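Outdoors > Reference > Walking and Hiking > Group Walking

Sweep (hiking)

Reading time: 5 minutes

In organized group hiking, the sweep (also back marker, tail walker or last man) is the person assigned to walk at the rear of a party. The sweep stays behind the slowest member at all times, so that any hiker who stops, takes a wrong turn or is hurt will be met by someone with a known duty to help. The role is paired with that of the leader, who walks at or near the front and sets the route and pace.

Terms

"Back marker" is the usual term in British and Irish clubs. "Sweep" is more common in North America, where it is shared with cycling and trail running. In trail running the word has a wider sense and covers runners who follow the last competitor and take down course markings. A hiking sweep seldom removes markings, except on events where temporary flags or chalk arrows have been put out for the day.

Duties

The basic duty is to remain last. A sweep who passes another walker, even for a short distance, has left the position and should either drop back or hand it over by name. Most club handbooks add a head count at the start, at each planned halt and at the finish. The count is compared with the leader's figure before the party moves again.

A walker who leaves the path for a toilet stop normally places a pack or pole beside the trail. The sweep waits at the marker until the walker returns. At gates, the sweep closes up after the party unless a sign or the landholder asks otherwise. At junctions, some parties post a hiker to point the way, and this person is released only when the sweep arrives.

Equipment

The sweep carries the group first aid kit in most clubs, on the ground that an injured walker is more likely to be behind the leader than ahead. Other common items are a map, a whistle, a headlamp, a spare warm layer, a group shelter and a radio or charged phone. A written list of the party is also carried. It should match the leader's copy and show any person who plans to leave the route early.

Visibility

A brightly colored top or vest lets the leader identify the rear of the party from a distance. Yellow and orange are the most used colors. Yellow stands out well against rock, bracken and dark conifers but less so in ripe grain or autumn birch, where orange or pink is preferred. The garment is worn over the pack straps where possible. A pack covers most of the back, and for this reason a rain cover in the same color is often added.

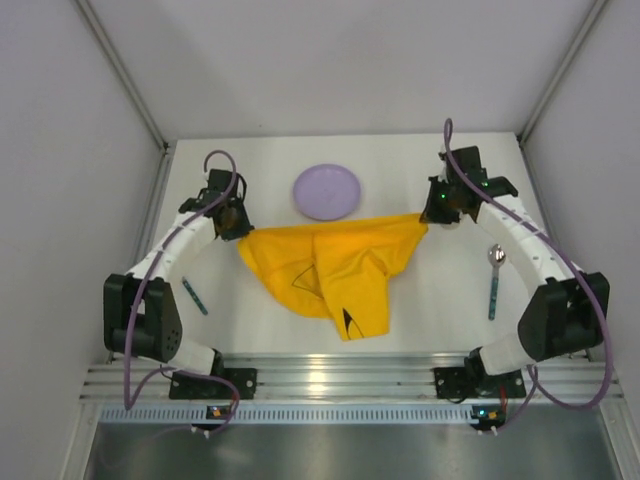
Yellow cloth garment held between two robot arms.

Fluorescent dyes fade with sunlight and repeated washing. Clubs that own a shared set of vests usually inspect them once a year, often in December when the walking program is light, and retire any that look dull beside a new one. Reflective tape is of use only when a light is pointed at it and does not replace a rear lamp on road sections after dark.

Group size and spacing

A single sweep is considered enough for parties of up to 15. Larger groups may be divided, each part having its own leader and sweep, or may add a mid-marker who relays messages. The Mestero ridge walk, an annual event starting from Teltthorpe, had 241 walkers in its largest year and placed a sweep behind each of 7 color-coded groups.

Spacing depends on terrain. In open country the leader and sweep try to keep each other in sight. In forest, where this is seldom possible, the leader halts at every junction until the sweep comes up. A party that stretches beyond these limits is generally slowed from the front. Asking the rear to speed up tends to tire the slowest members and raises the chance of a fall on descents.

Signals

Radio or phone contact is usual where coverage allows. Whistle codes differ between clubs and have to be agreed before the start. The international distress signal of six blasts in a minute, repeated after a minute's pause, is kept for emergencies and is not used for routine messages.

See also: Head count; Trail marker; Turnaround time; Walk leader

Comments (3)

Obsa Beyene
Our club has the sweep carry the first aid kit AND the leader carry a small one. Might be worth a line under Equipment. We had a blister case at the front once and waited ages for the tape to come up the hill.

Marina Karagiannis
The pack by the trail thing needs to be explained to new people every single time. Last spring we walked straight past a man because he took his rucksack into the bushes with him.

Thitima Kaewkla
Does anyone know if the Mestero walk still uses the colored groups? I did it in the green one and the sweep was very patient with my knees.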